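Ticket 478 — Simulated plate cell, approach rules
Project: Clanton
Opened: 14/03/2020
Status: Open, waiting on rule text
Component: cell layout, floor markings, bottle tray

Summary
The Clanton cell file was marked "compliant with house rules" before anyone ran the approach check. I'm reopening it. A checkbox in the layout tool tells me somebody clicked a checkbox, and I would like more than that before the Gornovdale site copies this layout onto a real floor.

What I looked at first
House rule 9 says nothing that has to be serviced by hand may stand where the operator must reach past the gripper. Plates are fine under this rule, as the arm handles them. Bottles are another matter, because people change bottles.

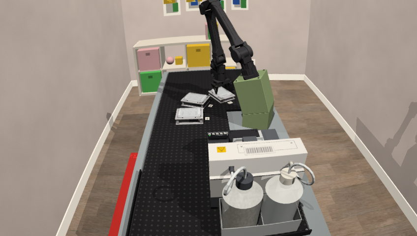 Clanton cell, gripper over a plate, bottle tray at the near end of the table.

The tray placement looks reasonable to me. My complaint is with the distance. The rule asks for 400 mm between the bottle caps and the nearest point the gripper can get to, and the report gives that figure with no arm pose attached. Measured from where? With the arm parked, I could make almost any layout pass.

Log, first run
Loaded the cell with the default park pose. Check passed. Loaded it again with the arm at the instrument. Check passed again, in the same number of milliseconds, which made me suspicious.
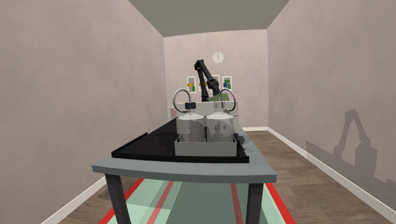
So I went into the settings and found that the checker was reading the park pose both times. It ignores the live pose unless the "swept volume" option is on, and that option ships off. The Jarnon template we started from has it off too. I don't know how many other cells were signed off this way.

Log, second run
Turned swept volume on. The check now takes up to 2 minutes and returns a warning on the tubing side. It doesn't say which link caused it. I nudged the tray toward the front rim and the warning stayed, so either the tray was never the problem or the tool caches the old position. Cleared the cache, same result.
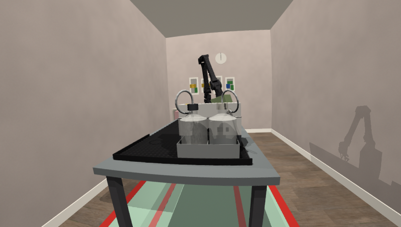 Can the floor marking be counted as a safeguard in the report?
Only as a warning to people. A stripe doesn't stop an arm, and rule 9 wants either a measured distance or a stop.

I also take issue with the line in the template that says markings "establish" the safe area. They show where somebody decided it was — the deciding still has to be written down somewhere, with the pose and the speed.

Requested changes
Swept volume on by default.
Arm pose printed beside every distance.
Warnings to name the link.
Remove the word "establish" from the template.
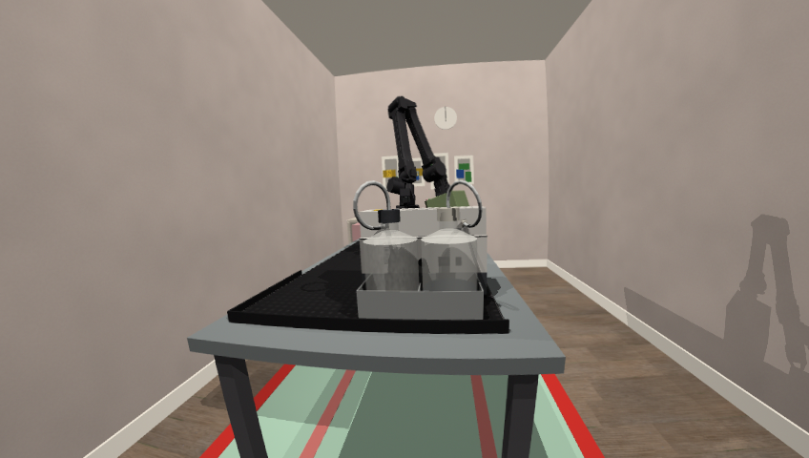 Chatzigeorgiou replied that the default was left off to keep the check quick, and that a reviewer can always turn it on. They would accept printing the pose, but want the default discussed in April with the rest of the template.

I don't agree with waiting. A reviewer who has to know about a hidden option will miss it, as I did on the first run. Quick is fine for drafts. For a sign-off I'd take the slow check every time, even with the vague warning.

Leaving this open. The compliant mark has been taken off the Clanton file until the tubing warning is traced to a link.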